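Flellwood Community Help > Sport > Football, grassroots

Cup-tied or not? Player moved clubs after a preliminary round

Posted by touchline2317 on 2024-01-30

I look after registrations for an under-14s side in the Avham league. We signed a lad from another club in the same county cup. His old club played a preliminary round in the autumn and he was on the team sheet as a sub, but he never got on the pitch. We have a third round tie coming up in March and I want to know if he can play for us.

The league handbook says a player is cup-tied once he has "taken part" in the competition. The cup rules are a separate booklet and use the word "named". I have emailed the fixtures secretary twice and had no answer. Has anyone been through this? The other side are known for putting in protests, so I don't want to guess.

Kwan_Rovers_Sec

The cup rules win. The league handbook covers league matches and any cup the league runs itself. If the county runs yours, the county booklet decides it, and if that says "named" then a named sub is tied even if he sat there all match in his coat.

Check two more things. First, look at whether the preliminary round counts as part of the competition proper. In our county it does, but I have seen one where players only became tied from round one. Second, look at the date his transfer went through on the system. Ours has a cut-off before each round and late transfers miss it, whatever happened at the old club.

Get the answer in writing before the tie. Ring the county office if the email goes unanswered and ask them to confirm by email afterwards. We played a lad on the strength of a phone call three seasons ago, lost the protest and were put out of a cup we had won 4-1 on the day. The fine was small but the parents were not happy. If you can't get it in writing, leave him out.

leftback_dad

pretty sure hes fine if he didnt come on. my son was sub for his old team and played in the cup for the new one no bother. different county though

Jokico

Agree with Kwan_Rovers_Sec. "Taken part" and "named" are two different tests and you can't swap one for the other. Also ask his old club for a copy of the team sheet. We had a boy who swore he had been a sub and his name wasn't on the form, so he was free to play all along. The referee's copy should match it.

Protests have to go in quickly after the match, so read that section too.

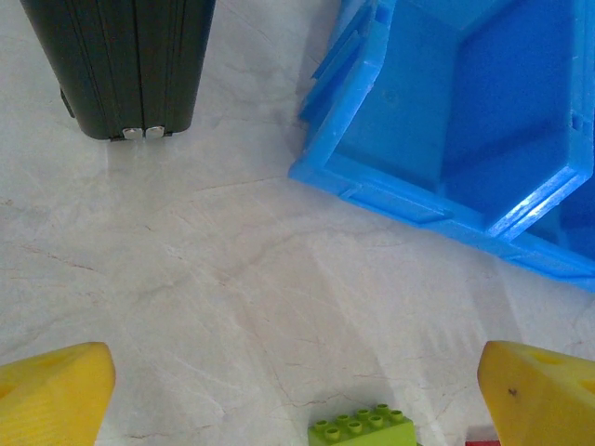
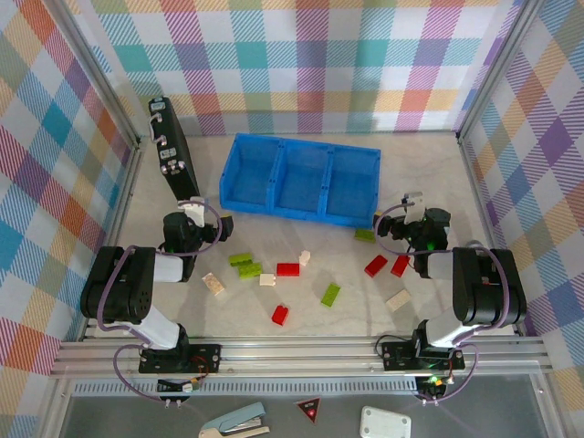
Black case and blue bin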